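제4장 깔때기를 집는 법

이 장의 원고를 처음 쓴 날은 3월 14일 일요일이었어요. 굳이 기억하는 이유가 있습니다. 그날 저는 Vunville 로봇 동아리방에 혼자 앉아서 시뮬레이터 속 깔때기 하나와 오후 내내 씨름하고 있었거든요. 3장까지 잘 따라온 여러분이라면 아마 상자와 원통 정도는 눈 감고도 집을 수 있을 텐데요, 저도 딱 그 정도 자신감으로 시작했다가 크게 혼났습니다.

우리 동아리의 한 학기 과제 이름은 Gatimura예요. 이름은 Zsófia Deák이 지었고 뜻은 없대요(세 번 물어봤는데 세 번 다 없다고 하더라고요). 내용은 단순합니다. 작업대 위에 생활 속 물건을 올려놓고, 손가락 두 개짜리 그리퍼로 집어서 정해진 자리에 옮긴다. 물건 목록은 학생들이 직접 짜고, 실제 팔을 만지기 전에 시뮬레이션에서 먼저 돌려 봅니다. 첫 학기에는 신청한 학생이 11명이었는데 다들 자기 물건이 제일 쉬울 거라고 했어요.

깔때기를 목록에 넣은 사람은 Barnabás Magyar였습니다. “선생님, 이건 손잡이가 달린 거나 마찬가지잖아요. 대롱을 잡으면 되죠!” 맞는 말처럼 들리죠? 저도 고개를 끄덕였어요. 그런데 막상 접근 자세를 정하려고 화면을 보면 생각할 거리가 꽤 많아집니다.
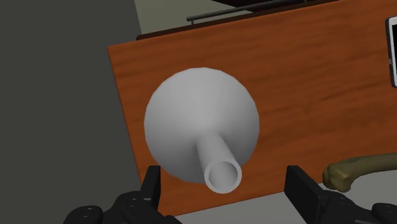
그림 4-1. 파지 직전의 시뮬레이션 화면. 두 손가락은 벌어져 있고, 그 사이에 깔때기 대롱의 입구가 놓여 있다.

제가 수업에서 제일 먼저 시키는 건 코드를 닫는 일이에요. 진짜로요. 노트북을 덮고, 종이에 그리퍼와 물체를 그리고, 손가락이 닿을 것 같은 자리에 점을 두 개 찍습니다. 그림 4-1을 두고도 똑같이 해 보세요. 대롱의 입구가 두 손가락의 한가운데에 있나요? 자세히 보면 왼쪽 손가락에 조금 더 가깝습니다. 이대로 양쪽을 같은 속도로 오므리면 왼쪽이 먼저 닿을 가능성이 크겠죠. 먼저 닿은 손가락은 물체를 밀기 시작하고, 물체가 가벼우면 밀리는 동안 방향까지 틀어질 수 있어요. 상자라면 면과 면이 만나면서 어느 정도 자리를 잡아 주는데, 둥근 물체는 그런 도움을 잘 안 줍니다.

두 번째로 볼 것은 기울기예요. 깔때기는 넓은 쪽을 아래로 하고 놓였는데 대롱은 위에서 내려다보는 시점에서 비스듬하게 뻗어 보입니다. 여기서 학생들이 자주 하는 실수가 있습니다. 화면에서 기울어 보이니까 물체도 기울어져 있다고 믿어 버리는 거예요. 시점 때문에 그렇게 보이는 건지, 물체 자세가 정말 그런 건지는 화면 한 장만으로는 단정하기 어렵습니다. 그래서 시뮬레이터의 자세 값을 꼭 같이 읽어야 해요. 자세 값을 읽는 방법은 4.2절에서 다룹니다.

세 번째는 모양 그 자체! 넓은 쪽 테두리를 보면 매끈한 원이 아니라 짧은 직선이 이어져 있죠. 곡면을 평평한 조각으로 나눠서 표현한 모델에서 흔히 보이는 모습입니다. 보기에만 각진 거라면 웃고 넘어가도 되는데, 충돌 계산에도 비슷한 조각을 쓰는 경우엔 이야기가 달라져요. 손가락이 조각의 평평한 부분에 닿느냐 모서리에 닿느냐에 따라 접촉점이 튀거든요. Zsófia는 이걸 모르고 마찰 계수만 계속 올리다가 저녁을 걸렀습니다. 실행 기록이 361줄이나 쌓였는데 마찰 문제는 한 줄도 없었어요.

아, 그리고 작업대 오른쪽의 다른 물건들도 잊지 마세요. 스마트폰처럼 생긴 것과 뼈 모양 물체가 있는데, 깔때기를 들어서 오른쪽으로 옮길 계획이라면 이동 경로에 바로 영향을 줍니다. 집는 데만 정신이 팔려서 옮기는 길을 안 보는 사람이 조별로 꼭 한 명씩 나와요(저희 조에서는 저였습니다).

이 장은 이렇게 진행됩니다. 4.1절에서는 두 손가락 파지에서 접촉점을 고르는 기준을 배우고, 4.2절에서는 물체의 자세 값을 읽어 접근 방향을 정합니다. 4.3절에서는 충돌용 모델과 화면용 모델을 따로 불러와 비교해 볼 거예요. 마지막 4.4절은 조별 실습인데, 깔때기를 집어 옮기는 시도를 14번 하고 매번 어디서 어긋났는지 적습니다. 성공 횟수로 점수를 매기지는 않아요. 기록이 자세한 조가 더 높은 점수를 받습니다.

준비 과제

종이 한 장을 꺼내서 그림 4-1의 그리퍼와 깔때기만 간단히 옮겨 그려 보세요. 그림 솜씨는 전혀 상관없습니다. 그 위에 접촉점 두 개를 표시하고, 그 점을 고른 까닭을 두세 문장으로 적으세요. 그다음에는 대롱 대신 넓은 쪽을 집는다면 손가락을 얼마나 더 벌려야 할지 짝과 이야기해 보고, 의견이 갈리면 둘 다 적어 둡니다. 이 종이는 4.4절 실습 때 다시 쓰니까 교재 사이에 끼워 두세요.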